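Earbud returns: sorting and re-casing procedure

From the Halgate parts bench, 17 December 2002 issue

Loose earbuds now make up most of what comes back to Halgate. The charging case and the buds arrive separately, or the buds arrive in a bag with no case at all, and until this quarter each bench handled them its own way. Morenike Bashir has written up a single procedure, which replaces the sheet dated February. The short version follows. The long version is in the blue binder under Dreneo.

Sorting is done on the pale tables against the wall. Do not sort on the repair mats. White buds and white cases show up poorly on the cream surface, so everything small goes into a tray as soon as it leaves the bag. The trays are two shallow ones, placed one behind the other, blue at the back and red at the front. Cases stay out of the trays. A case dropped onto loose buds scuffs them, and a scuffed stem goes down a grade.

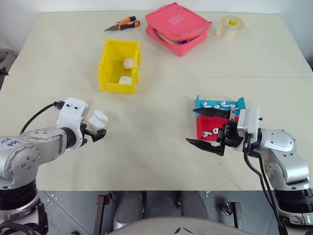
Blue is for left-hand buds and red is for right-hand buds. Check the letter on the stem under the lamp and don't go by shape, as the moulding on the Fedis type is close to symmetrical and catches people out. A bud with a worn letter can be checked against its slot: the wrong side will rock and will not seat. If the letter is worn and the bud rocks in both slots, it belongs to another model and goes in the unmatched drawer.

Keep the buds in a single layer. Stems should lie flat. There is no need to line them up, although it makes the next step quicker. Six to a session is the usual load. Larger batches are broken up before they reach the table, and the Afolabi consignment of 347 bags will be fed through the same way over the coming weeks.

Case inspection comes before any matching. Hold the case by the sides of the lower body, never by the lid. The lid is the weak part. Lifting a case by its lid puts the whole weight on the hinge pin, and on older stock the pin walks out after a few months of this. Look at the hinge side first, then turn the case and look at the front.

Three things are recorded at inspection: lid gap, hinge play and surface marks. Lid gap is judged with the case closed and level. A thin even line is acceptable. A gap that widens towards one end means the lid is seated off its line, and the case is opened and closed once and looked at again. If the gap has not changed, mark it G on the slip. Hinge play is tested with one finger on the lid, moving it side to side. Any click is marked H. Surface marks are left until last because many of them are dust and will wipe off.
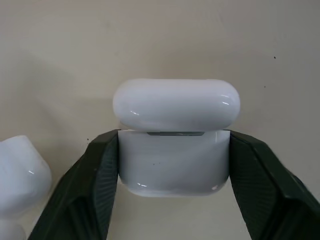

Can a case be cleaned with the same wipes we use for the buds?
Use the dry cloth on the case and keep the wipes for the bud stems. Fluid from the wipes collects in the hinge and along the lid seam, where it holds lint. For marks that don't come off dry, dampen one corner of the cloth with plain water and keep it off the metal.

Once the case has passed, open it fully and check the slots before a bud goes near them. Lint packs into the bottom of the slot and lifts the bud off its contacts. The customer then reports a dead bud, and we get it back a second time. Of the last 200 returns tagged as dead, 40 had nothing wrong except a blocked slot. Clear it with the wooden pick. The steel pick has been removed from the kit after it marked the contact plates on several cases.

For matching, bring the open case to the trays. Hold it upright and to the left of them, so that each bud travels a short distance over the table and not over the floor. Take one bud from blue and one from red. Seat the left bud, press lightly, then the right. Both should drop the last millimetre on their own under the pull of the magnet. A bud that has to be pushed home is not seated, whatever the lid does when it closes.

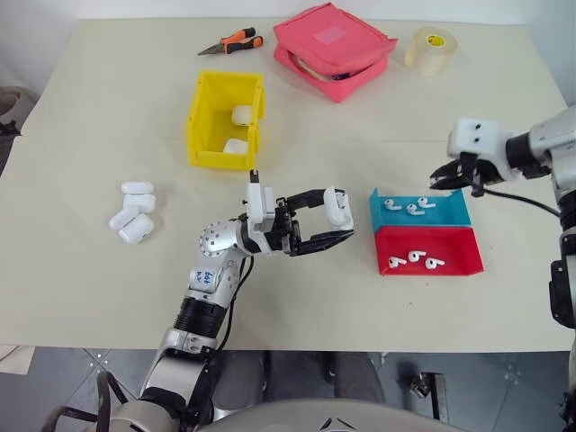 Serial numbers are matched only where the slip asks for it. For general stock, a left and a right of the same model and grade make a pair. Oluwaseun Adeleke has asked that grades not be mixed to clear a tray faster, as two such pairs went out last month and both were queried. Leftover buds at the end of a session go back in a bag with the tray colour written on it.

Wipe the table down between sessions. Grit on the surface gets under the trays and then onto the buds. The trays are washed at the end of the day and stacked dry, red inside blue.

Slips go in the rack by the door, grade facing out. The rack has been cleared and will take 1000 slips before it needs to be emptied again. Spare cloths and wooden picks are on the second shelf of the stores cabinet. Corrections to the procedure should go to Morenike in writing, with the step number from the binder.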